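Keep the Meter Reader

By Marlene Queiroz
7/5/25
14 comments | 61 shares

The town of Ullolden voted in June to stop sending a person out to read water meters. By next spring every house on the system will have a unit that reports its own use by radio, and the one remaining reader job will be dropped when the current reader retires. The vote was not close. I think it was a mistake, and I think other small towns are about to make the same one.

I should say where I stand. I worked in the billing office of a water district for most of my adult life, though not in Ullolden. I moved here after I left that job. I have no stake in the decision beyond being a customer, and I expect my own bill will go up a little to pay for the new units. That part does not bother me. Pipes and meters wear out and have to be replaced by somebody's money.

What bothers me is that the town treated the reader as a number collector. The staff report listed the cost of the truck, the wages, the fuel and the insurance on one side. On the other side it listed the cost of the radio units and the yearly fee to Skuketti, the company that will run the software. The second column was smaller after a few years, so the second column won. If all a reader did was write down numbers, I would agree with it.

A reader walks past every house in town on a regular schedule. Ullolden has 2,038 water accounts, and 1,788 of them are homes. There is no other town employee who gets to all of them. The police go where they are called. The building inspector goes where there is a permit. The mail carrier comes close, but the mail carrier works for someone else and stays near the box. The reader goes up the side yard, lifts the lid, and looks.

In my old office the readers brought back a sheet of notes along with the numbers. Most of the notes were dull. Lid cracked. Dog. Box full of mud. Shrub needs cutting. But mixed in were things like "wet ground, no rain this week" and "meter turning, nobody home, second month." We called those customers. Some of them had a leak under the driveway and had no idea. A radio unit can report steady flow at night, and I grant that this is useful. It catches water that has gone through the meter. It does not catch water coming out of the ground on the town's side of it, and in an old system that is where a lot of the water goes.

Ngaio Grimshaw sits on the town council and voted for the change. I called her before writing this, and she was generous with her time. Her argument was that a town our size cannot pay for good things by accident. If we want someone checking for leaks, she said, we should hire someone to check for leaks, and put it in the budget under that name, where people can see it and argue over it. She also pointed out that the reader has a fall risk and a dog risk, and that the job has been hard to fill for years.

It is a fair argument, and on paper it is better than mine. My trouble with it is that the town did not do the second half. There is no leak inspector in the new budget. There is no line for one next year either. The walking stopped being paid for under one name and did not start being paid for under another. When I asked about that she said it was a conversation for the next budget cycle. I have sat through many budget cycles. Work that has been cut has to prove itself all over again to get back in, and it usually has nobody in the room to speak for it.

There is also the matter of the bill itself. Under the old way, if your bill looked wrong, you called the office and asked for a reread. Someone came out, and if you were home you could stand there with them and look at the dial together. I took hundreds of those calls, and the reread settled nearly all of them, including the ones where the customer was wrong. People will accept a number they have seen. Under the new way you will be sent to a web page with a chart of your use by the hour. The chart may be perfectly correct. A person who does not trust the bill is not going to trust a chart from the same place the bill came from.

The town of Nkosi, east of us, made the switch before we did and is often held up as the model. I went over and spent a morning talking to people at the hardware store and outside the library. Most had no complaint. Many had not noticed. A few liked getting a text when their use went up, and one man said it told him about a running toilet while he was away at his daughter's. I believe him. But two people told me about bills they had disputed, and both said the same thing, that they could not find anyone to come out. One had paid the bill to make it stop. She still does not think she used the water, and she may or may not be right.

That is a small harm. I do not want to blow it up into something bigger. Still, a water bill is one of the few dealings most people have with their town all year. If it leaves them feeling that there is no person at the other end, they carry that with them to the next bond vote, and then the council wonders why it failed.

The usual answer to people like me is that we are fond of the past. I am not especially fond of it. I typed meter cards by hand for years and would not do it again. When our office got handheld readers that dropped the numbers straight into the billing system, I was glad, and errors went down. The handhelds made the walk faster. They did not get rid of the walk. That seems to me the right order of things. Use the machine for the part that is only copying, and keep the person for the part that is looking.

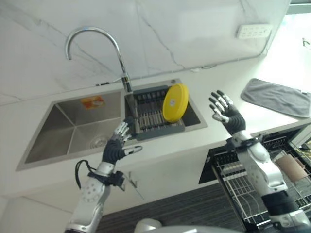
It would not even cost very much. The radio units are bought, and I am not asking the town to send them back. Let them do the monthly reading. Then keep one person on, part time if that is all we can manage, to walk the whole system twice a year, open the boxes, write down what is wet and what is broken, and handle the rereads for anyone who asks. The town of Pornska does something close to this. Their walker also checks hydrants and reports dead streetlights, and the public works office there told me they would not give the job up.

Pornska pays for it out of the water fund. I asked what it adds to a household bill, and the clerk worked it out while I waited on the phone. It comes to 8 dollars a year. I would guess that our cost would be in the same range, but I would like the town to do the math in public, because it was never done before the vote. The staff report compared a full-time reader with no reader. It did not look at anything in between.

The council can still take this up. The contract with Skuketti covers the units and the software and says nothing on whether we may also employ a person. The current reader has most of a year left before retirement, which is enough time to train somebody on where the boxes are. A good many of them are not where the map says. In my old district we had one under a deck and one inside what had become a garage, and the only record of either was in the head of the man who read them. I would be surprised if Ullolden is any different. That knowledge will be worth having the first time a main breaks in January and a crew needs to shut off a street in the dark.

If you agree, the next regular meeting has public comment at the start, and the sign-up sheet is on the table by the door. If you do not agree, come anyway and say so. The June vote was taken with four people in the seats, and I was one of them. I did not speak, and I should have.

Comments (14)
Shares (61)

More in Opinion
The library should stay open on Sunday evenings
Two stop signs will not fix Mill Street
Why I stopped mowing the ditch
What 2,000 feet of new sidewalk would buy us
Letters: the pool fee, the parade route, and the noon siren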